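De : Amerley Gyamfi
À : liste Farkov-exploitation
Objet : Re: [Farkov-exploitation] Bras en poste de rangement, temps de cycle et affectations
Août, 16 h 40

Bonjour,

Je réponds dans le texte, en coupant ce qui n'appelle pas de remarque de ma part.

> Le compte rendu de Judeo annonce 80 cycles par poste de travail, fermeture
> des tiroirs comprise. Est-ce une moyenne ou un maximum ?

Un maximum, relevé avec le préréglage Ibarra et un seul modèle de meuble. En changeant de modèle à chaque série, on descend nettement, et le compte rendu ne donne pas de valeur pour ce cas. Je déconseille de reprendre 80 dans le dossier d'affectation tant que la mesure n'a pas été refaite avec la rotation réelle.

> L'équipe du matin demande si les 6 personnes de la remise en état restent
> sur ce poste.

Oui pour les six, mais la fiche de poste change. Aujourd'hui elle dit « vider, nettoyer, refermer, étiqueter ». La version 9 dit « préparer, surveiller, reprendre ». La reprise désigne l'intervention manuelle après arrêt du bras : tiroir en travers, objet tombé, préhension ratée. Sur les séries de Flirnska, c'est la reprise qui occupe les gens, et elle n'apparaît dans aucun relevé puisque le compteur ne tourne que bras en mouvement. J'ai demandé qu'on ajoute un motif d'arrêt et une durée, saisis au pupitre. Sans cela, la charge des opérateurs sera évaluée sur la seule partie qu'ils ne font plus.

> Peut-on garder la cadence en laissant les opérateurs entrer dans la zone
> sans arrêt complet ?

Non. Vitesse réduite en présence d'une personne, arrêt complet pour toute intervention à la main dans un tiroir. Le redémarrage se fait au pupitre, par la personne qui est intervenue, et prend 20 secondes. Ces 20 secondes doivent figurer dans le temps de reprise.

Deux points que la question initiale n'abordait pas.

1. La préparation. Le bras suppose un état de départ connu. Quelqu'un doit placer le meuble, vérifier la course des tiroirs et dégager le sol. C'est un travail qualifié, fait jusqu'ici par les mêmes personnes sans être nommé. Je propose qu'il ait son propre code dans le planning, avec la même classification que la surveillance.

2. L'ordre des opérations. Les opérateurs débarrassent le dessus avant de fermer, par habitude et parce qu'un choc sur un tiroir se transmet au plateau. La séquence actuelle du bras commence par le bas et ne s'occupe pas du dessus.

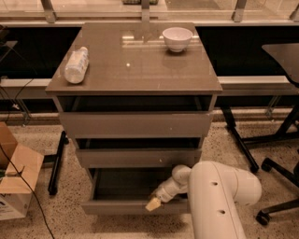 La fermeture des tiroirs est la tâche pour laquelle l'écart entre consigne écrite et geste de métier me paraît le plus coûteux. La séquence la traite comme trois poussées indépendantes, alors qu'un opérateur regarde d'abord l'ensemble du meuble. Avec les trois tiroirs ouverts à des degrés différents, une bouteille couchée près du bord gauche du plateau et un bol vers l'arrière à droite, il relèverait la bouteille avant de toucher à quoi que ce soit. Les façades n'ont pas toutes la même saillie, donc le point d'appui est à recalculer à chaque niveau. Je souhaite que la règle « rien de couché sur le plateau » entre dans la liste de contrôle de préparation, et qu'elle soit rédigée par l'équipe du matin.

Pour le sol, même remarque : câbles et cartons hors de la zone de passage avant la mise en route, à inscrire dans la même liste.

Il reste la question de la formation. Judeo prévoit une séance unique, centrée sur le pupitre. Je demande une deuxième séance sur la reprise, en zone, bras consigné. Si quelqu'un a déjà la trame utilisée à Flirnska, merci de l'envoyer sur la liste et pas à moi seule.

Je n'ai pas de réponse sur la prime de poste. La question est chez la direction du site.

Cordialement,
Amerley Gyamfi
Méthodes et organisation, Farkov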